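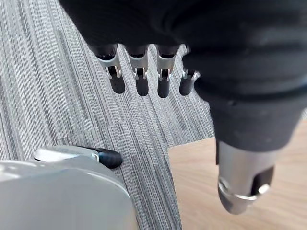

3 min read

Subject: Re: [allotment-list] Seed swap, and the great labelling question

Hello all,

Sorry for the slow reply, I've had a cold and have mostly been lying on the sofa reading catalogues. Elikem's message set me thinking though, so you're getting the long version (put the kettle on).

Elikem Aryee wrote:
> We've got 144 packets promised for the February swap so far and
> half of them will turn up in old envelopes with "beans??" on
> the front. Last year I sowed what I thought was a dwarf French
> bean and it went straight up the shed and over the roof. Could we
> agree on what goes on a label? And does anyone know how old is
> too old? I have parsnips from before we moved house.

I laughed out loud at the shed, because those beans were almost certainly mine. Sorry, Elikem! They're a climber I had from Mawuli Ofori years ago and I've never known the proper name. In our house they're just Mawuli's beans, and they crop until the first frost if you keep picking.

So, labels. I'd ask for the name of the thing, whether it climbs, and the year you saved it. If you know the variety, lovely, put that too. Pencil is best. I used a posh gel pen one year and the damp got in and I had a whole tin of blue smudges. Stikby labels stay on glass jars very well but peel off paper, so for envelopes I just write on the flap.
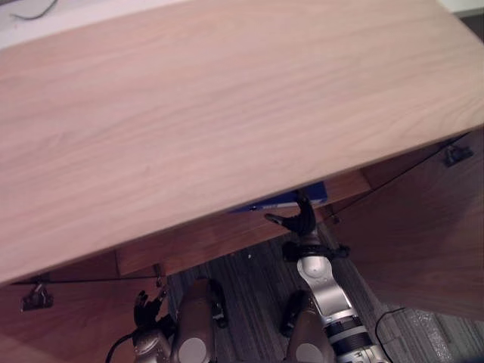 How old is too old?

Depends what it is. Parsnips are hopeless after a year and I'd put yours on the compost, Elikem, with respect. Onions and leeks aren't much better. Tomatoes go on for ages - I had 7 plants last summer out of a packet I'd given up on, and Seidu Agbeko swears by squash seed older than his van.

If you're not sure, test them. Damp kitchen paper, ten seeds, fold it up, put it in a bag somewhere warm and look after a week. Five or more up and I'd call it fine to swap, but do write "sow thickly" on the front. Mine live on top of the boiler next to the cat.
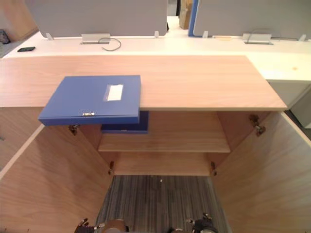 Keeping them between now and then

Cool, dark and dry, and that's it really. Please don't use the greenhouse! I know it's handy but it swings from freezing to boiling even in winter. I keep mine in a biscuit tin in the back bedroom with a spoonful of dry rice in a twist of muslin, and the peas go in a jar on their own after the weevil business, which I still can't talk about calmly.

Mohammed-Awal asked off-list about the freezer. I've never dared. If anyone has done it and then had a decent row of carrots, tell us how.
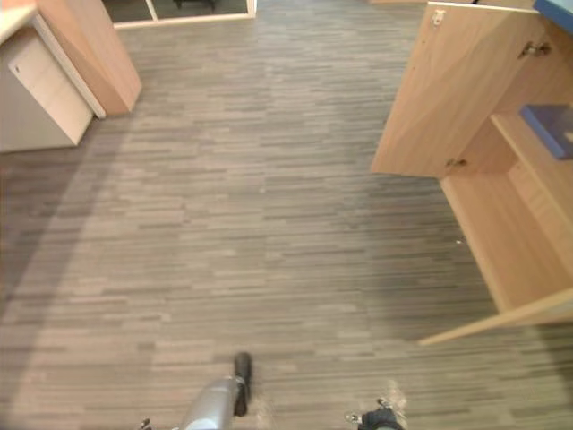
Anyway, money. I think 50p a packet is plenty, and nothing at all if you've brought some to swap. Last time Nkrumah ended up with 55 packets of rocket and no takers, so if you're a rocket person please come and find him early.

I can do the teas again but I can't do the cake as well, my oven is on its last legs. Could somebody else take that on? Something without nuts would be good.

And Elikem, if you saved any of those beans off the shed roof, I'd love a handful back. The mice had mine.

Mawusi
(plot by the water tank)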